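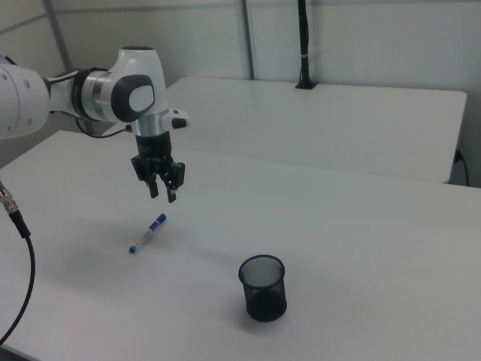
*One marker, blue cap. One mesh cup, empty.*

I want to argue for the empty pencil cup. Quickly, I have a bus at 5:40.

Every desk I've ever been given came with a cup already stuffed full. Dead pens, a ruler with the corner gone, three highlighters nobody picked. You inherit it like a mortgage. And you never tip it out, you just add yours on top. By September it's a bouquet of things that don't write.

So start with none. Black mesh, four bucks, nothing in it. Then put in what you used today. Marker? Fine, marker goes in. Tomorrow maybe scissors. Maybe not.

Idun Westerberg, who I shared an office with at Nartey, thinks this is precious. Her words. She says a cup is storage and storage should be full, otherwise why own it. She keeps 37 pens in hers and can tell you where she got most of them. I like Idun. I've also watched her go through six of those pens trying to sign for a package.

The whiteboard marker is its own problem. It doesn't belong in a cup at all, says one camp, it belongs on the ledge under the board. OK. But the ledge is where markers go to be borrowed. Over 40 went missing from our floor the year I kept the supply orders, and I'd bet most walked off from a ledge. One in a cup on your own table is yours. People will take from a ledge and not from a cup, don't ask me why, it's manners I guess.

Also store it flat if you can. I know, I know, I just said cup. A short mesh one stands the thing up on its end and the ink settles to the bottom, so if you're stuck with a cup then cap down. Shoaib Soomro has told me this maybe a hunderd times and he's right.

What I really object to is the matching set. Cup, tray, letter holder, the little square for clips, all mesh. You buy it to get organized and now you have five places to loose things. Buy the cup. Leave the rest at the store.

And white tables are fine, people complain they show everything. Good. Let it show. You'll see the one marker lying there and pick it up.

Bus.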